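September 2026, Curden bench notes, sourdough starter drying

Third go at drying the Buvville starter for storage. The first batch went moldy in the jar and the second tasted of cardboard, so the bar is not high.

Spread 90 g of active starter on parchment, thin as I could get it with the offset spatula. Oven off, light on, door propped with a spoon. Checked at 8 hours: edges curling, middle still tacky. Checked at 20 hours: all of it snapped when bent, apart from one thick patch near the corner where I had clearly lost interest in spreading. Scraped that bit into the compost and told it that it had been a valued member of the team.

Eusebio thinks we should skip the parchment and use the silicone mats from the Condori order. Eusebio has not had to wash the silicone mats.
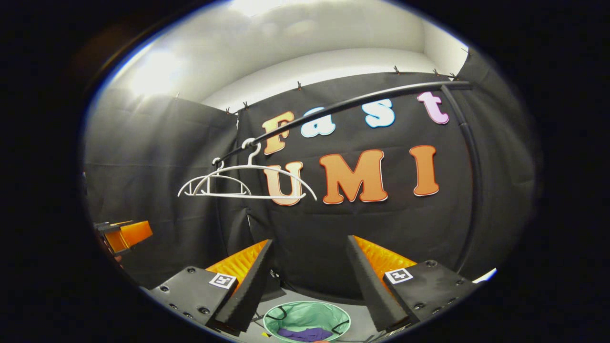

How long should the flakes sit before we grind them? Overnight in an open bowl, then grind, or the blender makes paste and we start over.

Ground half, left half as flakes. The powder went everywhere, including into my coffee, which did not rise. Both halves are in jars on the top shelf, labeled in pencil — marker smears as soon as anyone with floury hands touches it, and everyone here has floury hands.

Revival test with the flakes: 2 spoonfuls in lukewarm water, left until soft, then fed equal parts flour and water. Small bubbles by the next morning. Smell is sour apple going on nail polish. The old Celtthorpe starter smelled like that for its first few feedings and then turned into the best one we had, so I am choosing optimism.

Powder test still to do. Bake-off in October if either of them can lift a loaf. Need more rye, need jar lids that match jars, Villca owes me a spatula.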